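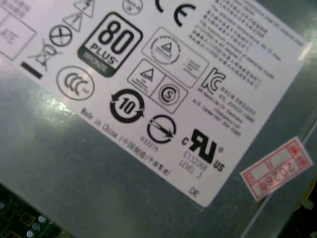
**工单 3306 / 售后维修部 / Nurkthorpe 工坊**

- 状态:等客户回话(原先写的是“已解决”,被我改回来了,原因见后)
- 客户:Kornél Gál
- 表款:Thân 自动上链计时表,钢壳,三点位三十分钟计时盘,九点位小秒针,六点位日期
- 机芯:Loltudia,凸轮式计时,水平离合,单向上链
- 购买渠道:Prudard 网店,在保
- 客户描述的故障:“夜里会停,白天又没事。”
- 优先级:普通(客户自己选的是“紧急”,表单允许客户自己选,所以我们这里每一单都紧急)

---

### 收件

2024年10月2日,星期三。包裹到店。外面一层纸箱,里面一层纸箱,再里面是原装表盒,表盒里没有表。表在一只袜子里,袜子在第二层纸箱的角上。表没有磕碰,可见袜子比表盒靠谱,这一条我不打算写进给客户的回信。

随包附信一封,打印,正反两面。摘要如下:

1. 表买来不久,头几个星期正常。
2. 后来早上起床发现停了,时间都停在后半夜,具体几点每次不一样。
3. 晃几下就走,一整天不再停。
4. 客户怀疑过磁化、怀疑过床头柜、怀疑过自己的手腕(“据说有的人体质特殊”),并且逐一排除了前两项。
5. 要求更换整只机芯。

外观检查:表镜无划痕,表背螺纹无撬痕,没人私自开过。表冠三档手感正常,计时按钮两个都脆,归零干净,中央计时针回到十二点正位。防水没有先测,等合盖时一起测。

有一处当时没当回事,这里补记:表到我手里的时候,计时功能是开着的。表已经停了,中央长针停在盘面左下方。我顺手按停、归零,接着上链。如果当时多想三十秒,这份记录大概能短一半。

### 第一轮:常规检测

手动上满,静置片刻,上校表仪。

- 盘面朝上,满链,计时关闭:摆幅 312 度,日差小幅偏快,偏振很小
- 盘面朝下:摆幅差不多,日差差不多
- 四个竖直方位:摆幅照例掉一截,各方位之间的差距在厂家允许范围内
- 有无磁化:罗盘不动。还是过了一遍退磁器,反正它就摆在手边

312 度,这个数字好看到可以装裱。满链摆幅这么高,走时轮系、擒纵、摆轮这一路基本没什么可怀疑的。按流程,这一步做完就该怀疑客户了。我没有马上怀疑,先把表放进抽屉过夜。

### 第二轮:过夜

满链、盘面朝上、计时关闭,日期调到当天。

第二天早上:在走。

再放一天:在走。

一直放到动力耗尽,总时长达到厂家标称的动力储备,还略有富余。过日的时候我特意留下来看了一次,晚上日历盘开始受力,到点跳过去,秒针没有迟疑。

给客户发的信:

> 您好,您的腕表已完成初步检测,走时与摆幅良好,过夜测试暂未重现停走。请问停走发生时,腕表是佩戴在手上还是平放?平日是否使用摇表器?

客户当晚回信,很长。有用的部分:

> 平放,床头柜,盘面朝上。周末放摇表器。摇表器是新的,设为自动模式。

没用的部分包括床头柜的材质,以及他对我们“暂未重现”四个字的看法。他认为“暂未重现”是售后行业的一种方言,意思是“你编的”。我必须承认这个翻译水平不低。

### 第三轮:摇表器这条线

Loltudia 这枚机芯是单向上链,自动陀只有朝一个方向转的时候往发条里送力,朝另一个方向就是空转,空转的时候呼呼响,不少客户以为那是故障,专门为此开过工单。

摇表器的“自动模式”是什么意思,各家说法不同。有的是正反交替,有的是只转一个方向,哪个方向看厂家心情。我请客户发来摇表器说明书。客户发来了。说明书上写:

> 自动模式:本机将自动以自动方式为您的自动腕表自动上链。

所以这条线靠文字是推不下去了。我请客户站在摇表器前面看它往哪边转。客户回信说,顺时针,一直顺时针,他看了二十分钟,中间泡了一杯茶。

这枚机芯需要的是逆时针。

也就是说,从星期五晚上到星期一早上,这只表在摇表器里非常卖力地旋转,一口饭也没吃着。这能解释周末以后动力偏低,不能解释平日夜里停走。客户白天戴着它,按理说每天都在补链。

回信里建议他改成双向模式,并说明这可能只是原因之一。写“之一”的时候我还不知道其余几个原因是什么,但在这一行,“之一”永远不会错。

客户回信:

> 所以摇表器是坏的?

不是坏的,是转错了方向。

> 可是包装盒上写适用所有自动腕表。

这个请跟包装盒谈。(这句没有发。发出去的是“建议您与摇表器商家确认”。)

### 第四轮:上链效率

既然平日也停,下一步看戴在手上能不能把链补上来。

把动力放空,手动上几圈让它走起来,装到我们自己的测试架上,按标准动作转一个工作日,方向设对。下班时上校表仪,看摆幅。

结果:摆幅明显偏低,跟刚才那个可以装裱的数字不是一回事。再转一天,涨了一点,没有涨到该有的位置。

问题有点意思了。手动上满什么都好,自动上链上不满。打开表背,拆自动陀,检查上链那一组轮子。单向离合轮的转动不利索,里面的油多了,而且发黏。这种离合轮本来只该用极薄的一层处理液,有人在装配的时候对它很慷慨。油一多,该咬住的时候打滑,自动陀转三下,发条只收到两下的钱。

处理:

- 离合轮拆下,清洗,重新上处理液,晾干
- 自动陀轴承检查,无旷量,装回
- 重新上测试架,一个工作日后摆幅恢复到令人满意的水平

到这里我把工单状态改成了“已解决”,写了结案信,语气相当体面。信里说,停走系自动上链效率不足所致,加上摇表器方向不匹配,夜间动力耗尽后停止。逻辑通顺,有两个原因,一个怪厂家,一个怪客户,公平。

信在草稿箱里放了一晚上,幸好。

### 结案之后的那个晚上

第二天一早表停了。

停在抽屉里,盘面朝上,刚刚清洗过离合轮,昨天下班时动力有一多半。停在凌晨,晃一下就走。完全是客户描述的样子,一个字都不用改。

我在抽屉前面站了一会儿。然后注意到中央计时针不在十二点位置上。

前一天下班前,我试了一下按钮手感,启动计时,电话响了,接完电话把表收进抽屉,锁门回家。所以这只表是开着计时过夜的。这是它在我手里第一次开着计时过夜,也是第一次停。

给客户发信,只有一句:

> 请问您平时是否一直开着计时功能?

客户十分钟之内回信:

> 当然。不然那根大秒针不动,看上去像表坏了。

好。

这里要替客户说句公道话。Thân 这只表的中央长针是计时秒针,平时就停在十二点;走时的秒针是九点位那根小的,细得像睫毛,银色,配银色盘面。设计师大概是想让它含蓄。买表的人花了钱,隔着半米看过去,最大的一根秒针一动不动,他把它按开,这很合人情。说明书第几页写着“不建议长期开启计时功能”,字号与那根小秒针同级。

而且,“不建议”归“不建议”,一枚健康的水平离合计时机芯,开着计时也应该走得过夜。耗电——抱歉,耗力——会快一些,摆幅会掉一些,日差会变,但不该在动力还剩一多半的时候停下来。所以这不是一封教育客户的信就能打发的事。

### 第五轮:开着计时再测

- 满链,计时开启,盘面朝上:摆幅下降,降幅略大于同款机芯通常的表现,还说得过去
- 链剩一半,计时开启:摆幅继续下降,并且出现周期性的下陷

最后这句是关键。校表仪上那条线本来是平平的,每隔一分钟塌下去一小截,再爬回来。一分钟一次。在一枚计时机芯里,每分钟发生一次的事情不多:中央计时轮转满一圈,上面的拨爪去推中间轮,中间轮带动分钟计时轮,跳一格。跳的那一下要顶开一根定位簧。

正常情况下,摆轮对这件事的反应应该是微微皱一下眉。这只表的反应是整个人蹲下去了。

链剩得越少,蹲得越低。到后半夜,碰上日历轮系也在加力,正好又轮到分钟盘跳格,几样东西凑到同一刻伸手要钱,摆轮给不起,停。早上一晃,摆轮借到一点惯性,跨过那一格,接着走,一整天戴在手上动力又补上来,装作没事。

停走时间每次不同也说得通:看当晚剩多少链。

为了确认,做了一个对照:

| 条件 | 过夜结果 |
|---|---|
| 满链,计时关 | 走 |
| 半链,计时关 | 走 |
| 满链,计时开 | 走,早上摆幅难看 |
| 半链,计时开 | 停 |
| 半链,计时开,日期已提前跳过 | 走,不过我在旁边不敢呼吸 |

每一行是一个晚上。客户在这期间来信询问进度,我回“正在观察”。他回“观察什么”。我回“您的腕表夜间的情况”。他回“我也是这么观察的”。

### 第六轮:拆

自动模块卸下,计时层露出来。盯着中间轮和分钟计时轮看了几次跳格。

肉眼就能看出跳得很用力。正常的跳格是一声轻轻的“嗒”,这一只像关车门。定位簧的弧度不对,预压太大,簧头压在齿间的劲远远超过了需要。簧身上没有工具痕迹,所以是出厂就这样,冲压或者热处理那一关的事,跟装配的人没关系。装配的人只需要为离合轮上的油负责。

另外检查的项目:

- 中央计时轮摩擦簧:正常。开启计时后长针不抖
- 离合轮与中央计时轮啮合深度:略深,调偏心钉退了一点点
- 拨爪:无磨损
- 分钟计时轮齿尖:放大看有轻微的亮痕,长期硬跳出来的,还不影响功能。拍不拍照存档我犹豫了一下,存了
- 小秒针轴:没问题,就是太细

定位簧可以就地调,也可以换。就地调的意思是用镊子把弧度掰松一点,这个动作做得好是手艺,做得不好是另开一张工单。在保的表,有原厂件,按规矩换原厂件。于是向 Prudard 的配件部下单。

### 插曲:配件

这一段与技术无关,记下来是为了以后有人问“为什么一根簧要等这么久”的时候,有个东西可以转发。

第一次下单,写明机芯型号、零件名称“分钟计时轮定位簧”、图纸位置。配件部回复有货。

到货。打开,是一根日历定位簧。长得确实像,都弯,都是钢的。

致电。对方说系统里“定位簧”只有一个条目,点进去默认第一项。问能不能点第二项。对方说第二项没有图片,不能确认是不是第二项。问能不能把第二项寄来,我替他确认。对方认为这不合流程,需要先填一张《未确认零件确认申请》。

填了。申请表有一栏“申请确认的理由”,必填。我写“为了确认”。通过。

第二次到货。打开,是分钟计时轮定位簧。同一个袋子里还有一根表带弹簧棒,不在清单上,估计是赠品,或者是某个同事的工单正在等它。已退回。

从下单到拿对零件,一共 14 天。其间客户来信四封,最后一封只有一个问号。

顺便写给配件部(如果你们真的会看工单,我听说会):

- “簧”不是一种零件,是一大家子
- 给第二项配张图片
- 退回的那根日历定位簧请不要再寄给我,我这里日历没有毛病

### 第七轮:换件,装回,复测

换定位簧。装上之前先跟旧的那根并排比,弧度差别一眼可见,旧的更鼓。装上,上一滴极少的油,手动推分钟轮过几格,手感是“嗒”。

计时层复位,检查归零锤两侧间隙。自动模块装回。

复测:

- 满链,计时关,盘面朝上:312 度,跟第一天一模一样。摆轮这边从头到尾都是清白的
- 满链,计时开:摆幅下降,降幅回到正常范围
- 半链,计时开:每分钟那个塌陷还在,变成一道浅浅的折痕,得凑近看
- 计时分钟盘走满三十分钟,跳格均匀,没有拖泥带水
- 归零:计时秒针、分钟针都回正位,连试多次

过夜测试重新来一轮,专挑最难看的条件:半链,计时开,日期当晚要跳,盘面朝上。

第一晚:走。

第二晚:走。

第三晚把链放得更低一些:走。早上摆幅低得让人想给它披件衣服,可它在走。

合盖,换表背密封圈,测防水,合格。表冠处按了一圈,没有漏气。表壳没有抛光,客户没有要求,也没有什么可抛的。

### 写给同事的速查

以后再遇到同款 Loltudia 报“夜里停,晃一下就走”,请按这个顺序,不要按我的顺序:

1. **收件时先看计时针在哪里。** 不在十二点,先别归零,记下来,再问客户。
2. 问客户计时功能平时开不开。直接问,不要问“是否正常使用”,所有人都正常使用。
3. 满链测摆幅,只说明满链的时候好。放到半链再测一次,计时开、计时关各测一次。
4. 开计时看校表仪曲线,耐心看够几分钟。有每分钟一次的明显下陷,查分钟计时轮定位簧。
5. 没有下陷,查上链:离合轮有没有多余的油,摇表器方向对不对。
6. 曲线平、上链也好、过夜还停,再去看日历轮系。
7. 第 1 条没做的,从第 1 条重新做。

另:客户要求换整只机芯的,不必急着答应,也不必急着拒绝。这次如果换了,新机芯大概率来自同一批,带着同一根簧,届时客户会再寄来一只袜子。

### 与客户的结案往来

发出:

> 您好。腕表停走的原因现已查明。一、分钟计时轮定位簧压力过大,计时开启、动力不足时会使机芯停走,已更换原厂新件;二、自动上链离合轮油量过多,上链效率偏低,已清洗处理;三、您的摇表器转向与本机芯不匹配,请改为双向或逆时针。以上维修均在保修范围内,不收取费用。
>
> 另,该表中央长针为计时秒针,静止属正常。走时秒针位于九点位。如您习惯开启计时,现在可以过夜,但仍建议不用时关闭,以减少磨损。

收到:

> 谢谢。我找到九点位的秒针了。我戴了眼镜。
>
> 两个问题。第一,既然是簧的问题,为什么你们第一封信说表很好?

回复:

> 第一封信里检测的是计时关闭状态,该状态下表确实很好。漏测计时开启状态是我们的疏忽,收件流程已补上。

收到:

> 接受。第二个问题:如果我把计时关掉,长针停在十二点,别人会不会以为我的表坏了?

这个问题不在保修条款里。我把它转给前台,前台又转回给我,备注“技术问题”。

回复:

> 懂表的人不会。不懂表的人通常不看别人的秒针。

客户没有马上回。过了一天:

> 我妻子看了。她以为坏了。

### 改回状态的原因

表已经打包,这次放在表盒里,表盒里塞了软垫。袜子洗过,一并寄回,单独装袋。保价单已填。

寄出之前客户又来了一封信,问能不能把小秒针换成蓝色的,他愿意自费,“这样至少我看得见它在动”。

查了一下,Thân 同系列的白盘版本就是蓝色小秒针,孔径一样,长度一样,能装。原厂件,可以订。表针更换属于外观改动,需要客户签一份同意书,还要 Prudard 那边确认不影响余下的保修期。同意书已发,确认邮件已发。

于是包裹又拆开,表放回抽屉,计时关,半链。状态从“已解决”改为“等客户回话”。

待办:

- [x] 旧定位簧贴标签,随质量反馈单寄回厂家
- [x] 收件单模板增加一栏“计时针位置”
- [x] 给说明书编写组提意见:关于计时功能的那句话,字大一点
- [ ] 客户签回同意书
- [ ] Prudard 确认保修不受影响
- [ ] 向配件部订蓝色小秒针。系统里“针”只有一个条目

**追加备注:** 配件部刚才来电,问“针”是不是要第一项。我说请先不要寄,我填申请表。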